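Westerberg Laundry & Folding: Questions We Get

Do I really need a folding board?
Probably not. We tested the Skaster board in March against plain hands and a flat floor. Over 200 shirts, the board made the first few look sharper. After that we couldn't pick the board shirts out of the pile.

Is a table better than the floor?
People will tell you so, usually people with a big table. A double sheet hangs off most of them, and the weight of the overhang drags your fold crooked. For shirts, use whatever height your back likes. For anything wide, we'd take the floor.

Won't the floor make everything dirty again?
Put something down first. A bedspread works, so does a clean mat.

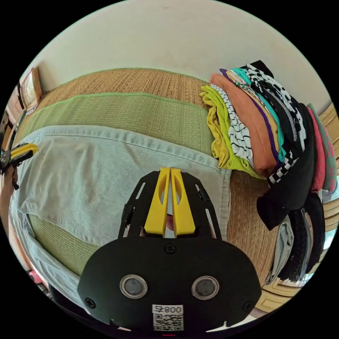

Hems are where most sheet folding goes wrong. The usual advice is to match the corners and trust the rest to follow, and we don't buy it. Corners stretch, especially on older sheets. Find a long hemmed edge, lay it straight, and work from that. A woven straw mat like the one under the pale blue cloth helps, as the lines of the weave give you something to check the hem against. Creases in the middle can wait until the edge is right.

What about fitted sheets?
We have watched a lot of videos claiming a perfect rectangle in under a minute. Csenge Illés, who runs our Sunday class, gets a decent one in three tries out of four. Fold it in half, tuck one pair of corners into the other, and accept a lumpy side.

Does rolling save space?
In a suitcase, a little. In a drawer we saw no difference worth the trouble. The Trultiseck drawer set promises room for 80 rolled T-shirts. We got the drawer to close on fewer than that, and it didn't want to open again.

Are linen sprays worth buying?
They smell nice for an evening. We have yet to find one that does much for creases that a damp hand won't do.

Can I bring my own laundry to the class?
Yes, as long as it's clean. One bag per person, please.

Do you sell the Bikgate shelf dividers?
No. We did for a while, and too many came back.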